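## 3.2 Was die Haushalte wirklich verschieben

Ich gebe es gern zu: Als ich mit den Lastdaten aus Stundport anfing, hatte ich auf einen klaren Abendeffekt gehofft. 200 Haushalte, zwei Tarife, ein Winter – da muss doch was zu sehen sein! Zu sehen war erst mal nur Rauschen, und zwar reichlich.
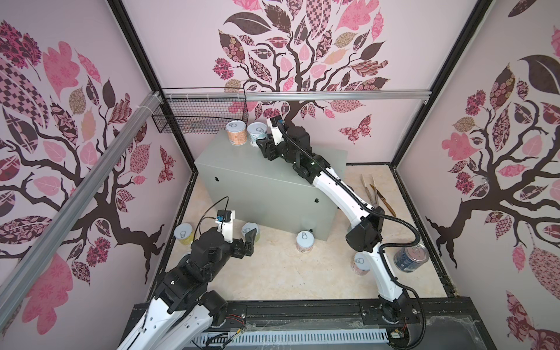 Also habe ich die Wärmepumpen herausgenommen (56 Haushalte, mehr als gedacht) und neu gerechnet. Danach sank die Last zwischen 18 und 20 Uhr im dynamischen Tarif um etwa 20 Watt je Haushalt. Klein, aber über alle Februarwochen stabil. Emmett Ruiz-Ortega hat mir vorgeschlagen, die Wochenenden getrennt zu schätzen, und dafür bin ich ihm bis heute dankbar, denn samstags und sonntags passiert schlicht nichts.

**Abbildung 4.** Bäume und Schmetterlinge auf rosa Grund.
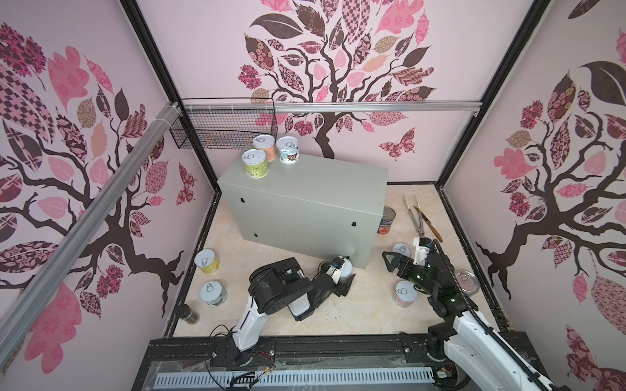

## 3.3 Der Vergleich mit Derkadholm

In Derkadholm lief der Versuch mit festen Zeitfenstern, und das merkt man den Kurven an. Die Spitze wandert einfach eine Stunde nach hinten. Netzseitig ist damit wenig gewonnen, finde ich, auch wenn der Betreiber Fitzsimmons das freundlicher formuliert hat. Meine Rohnotizen dazu lasse ich fast unverändert stehen:

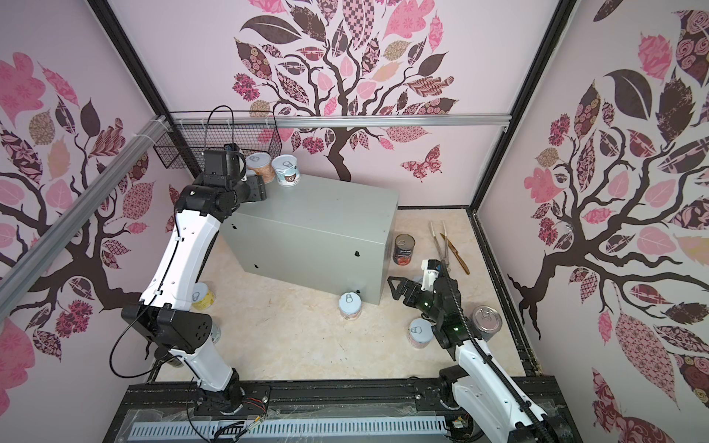 Derkadholm, im Februar

Zählerdaten von 100 Anschlüssen eingelesen, bei drei fehlt die erste Woche. Die schätze ich lieber nicht nach, sondern lasse sie weg.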